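ok robotics club people, a lot of you asked what our team has been doing all month, so little thread

We're the Hindov build team, student-run, and our project for this term is called Indden. Two arms, one tabletop, and a list of fiddly everyday stuff they have to handle without wrecking it. Paper, fabric, pouches, that kind of thing

My part is thin things. Pages, sleeves, flaps. I picked it back in September because it sounded easy. I can turn a page while half asleep, so how bad could it be!

Pretty bad. Thin plastic sleeves cling to each other, they flop over the second you let go, and if you come in even a little crooked you just shove the whole stack along the table

So the class assignment (the Talpur unit, if you took it last year you know) says you have to teach by driving the arms yourself. You do the task over and over, save the good runs, and train on those. Our limit is up to 960 runs per team and we've saved 648

Of those, 88 are mine and all on the card holder. My wrists have opinions about it

What I've learned so far: one arm holds, the other arm works. I spent my first week trying to be fancy with both arms moving at once and the holder slid all over the place. Now the left one parks on the edge and stays there until I'm done

Second thing – go in slow and with the fingers nearly closed. If you come in wide open you scoop up three sleeves and then you're stuck sorting them out with foam fingers, which is about as fun as it sounds

Soft fingers are a love/hate thing for me btw. They forgive a lot when you're pressing on plastic, but you lose the feel for where the tip really is. Our club lead swears by the harder ones, I'm staying with foam

I also throw out way more runs than I used to. If I bump the table or hesitate for ages before the grab, it's gone. Somebody from the Murley team told me they keep everything and sort it later, and good for them, but I know I'd never do the sorting

The middle page is the one I practice most. You want the gap between the fingers right on that thin edge, with the other gripper already on the left side of the holder 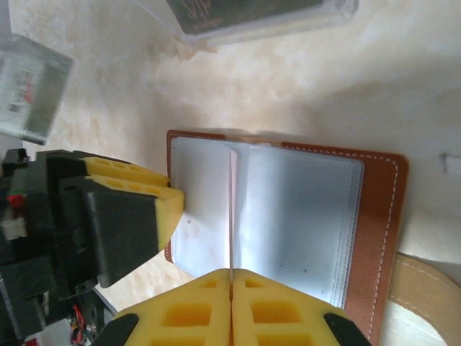

Posted by the Hindov build team · thin things desk · 9:40 pm

If you zoom in on the yellow foam you can see the little square pockets in it. I get asked about those a lot, and they're just part of how the fingers are molded

Next up I want to do 19 runs in a row with the holder turned a different way each time, because right now I always set it down pretty much the same and I'm scared the model will only know that one angle

If anyone from another team has tips for getting two sleeves apart when they're stuck, please reply, I will take anything. Going to get some food and then back to the arms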